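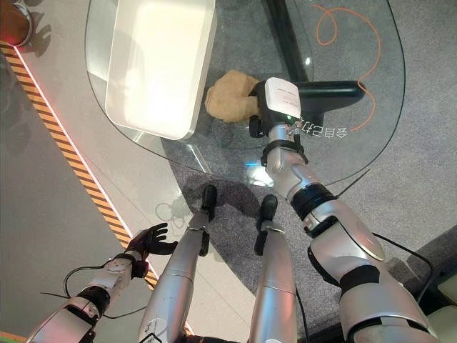
Right gripper over the glass table, left hand off to the side

Remote control demos: how do I stop them all looking different?

Sumeya Fikre
Hi all, I'm new to this and a bit stuck. I'm teaching our robot a pick-up task by remote control, just reaching in over a low table, closing on something soft and lifting. I've got 175 demos so far and it still dithers before it closes. My approach is different every time, I know that much. Sometimes I swoop in from the side, sometimes I creep down from the top (depends how much tea I've had!). 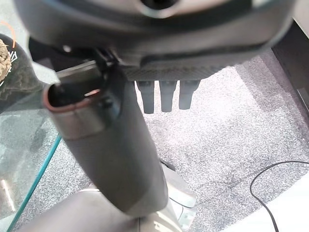 I've been watching the wrist view while I drive, because depth is hopeless for me from the head view. Should I bin the lot and start again, or can I save some of it?

Henrike Thiele
Don't bin them! I did that once and regretted it for weeks. Go through and sort them by how you came in, then train on the biggest pile only. When I did mine at Trerneck I kept 12 out of the first batch and built up from there, always coming straight down, always pausing in the same spot before closing. And cut the dithering off the start, the robot will copy your thinking time as well.

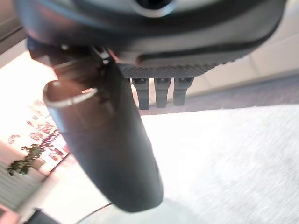
Do I need to record from both the head and the wrist?
Both, if you can. The head view helps with getting there and the wrist view helps with the last bit, when the hand blocks everything else.
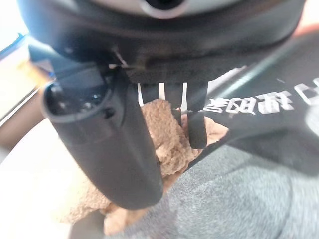

With soft stuff I also change how it's lying between goes, only a little, and I write down which start I used. Keep your sessions short too. Mine go sloppy after around 316 button presses, or whatever it is, my thumbs just give up.

Dimas Nugroho
Slow the arm down. Worked for me.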